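Skimau 製作記録 写真ページ

共同工房の奥の作業台で組んでいる卓上アーム、Skimau の記録です。カップを取って、置き場に戻す。やらせたいことはそれだけです。始める前は一か月で片づくと聞かされていましたが、7月に入っても配線をやり直しています。「家庭用ロボットはもうすぐそこ」という類の話を私は信じていません。信じていない人間が作るとどうなるか、という程度の気持ちで読んでください。

制御まわりは Gollgate の基板、動作の記録と再生は Moura というソフトを使っています。Moura の説明書には「教えれば覚える」と書いてあります。覚えたかどうかを誰がどう確かめるのかは書いてありません。最初に入れた版では、保存したはずの動作が再起動で消えました。設定ファイルの2108行目に保存先の指定が埋もれていて、既定では一時フォルダに書く仕様でした。これを仕様と呼ぶ神経がわかりません。

ケーブルの取り回しは三回目です。一回目は関節の内側を通して、曲げたときに突っ張りました。二回目は余らせすぎて台の角に引っかけた。今はアームに沿わせて、肘のところで輪を作って逃がしています。ベルトで留めるだけの方法ですが、専用の配線ガイドを買うよりはましだと思っています。専用品は高いうえに、肘の太さに合うものが見つかりませんでした。

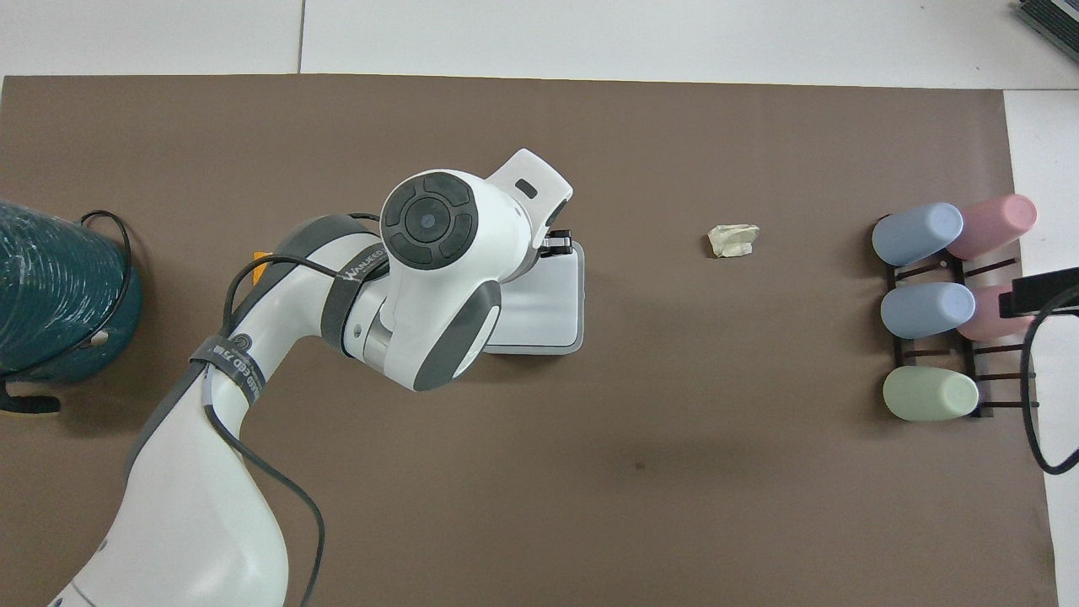

カップは黒いラックに横向き。水色、ピンク、薄い緑のプラスチック製です。グリッパーの下にあるのは白い平たいトレー。

ラックに戻す動作まで要るのかな、と前から思っています。うちの Gellico はトレーに置いたら終わりにしました。16回続けて置けた日もあれば、次の日は最初から落とす。原点合わせを毎回やり直すようにしたら少し落ち着きましたが、直ったとは言いません。電源を入れた直後と一時間後で位置がずれるので、そちらも見たほうがいいです。

原点合わせは毎回やっています。それでもずれます。電源投入後の時間は気にしていなかったので、次からノートに書くことにします。ただ、トレーで終わりにする案には乗りません。置き場に戻せないなら、人間が片づける仕事を機械の横に一つ増やしただけになります。

指先の滑り止めについて。ネットの作例ではたいていシリコンを巻いて解決したことになっています。試した範囲では、巻けばつかみやすくなる代わりに放れが悪くなりました。開いてもカップが片側の指についてくる。作例の動画はどれも、つかんで持ち上げたところで終わっています。放すところを見せてほしい。

速度は設定値2000から始めて、今はその半分以下に落としています。遅いです。見ていると手を出したくなる遅さです。速くすると手首のあたりが揺れて、揺れが収まるのを待つ時間を足すと結局たいして変わりません。製品紹介の早回し映像に腹が立つようになったのは、この調整を始めてからです。

残っている作業
・グリッパーの指の先端を作り直す。今の形はカップの縁に当たる角度が悪い
・ラックの固定。両面テープは信用していない
・Moura を6版に上げるかどうか。更新内容に「安定性の向上」としか書いていないので保留
・非常停止ボタンを手の届く側へ移す

次の更新は指先ができてからにします。できなければ更新もありません。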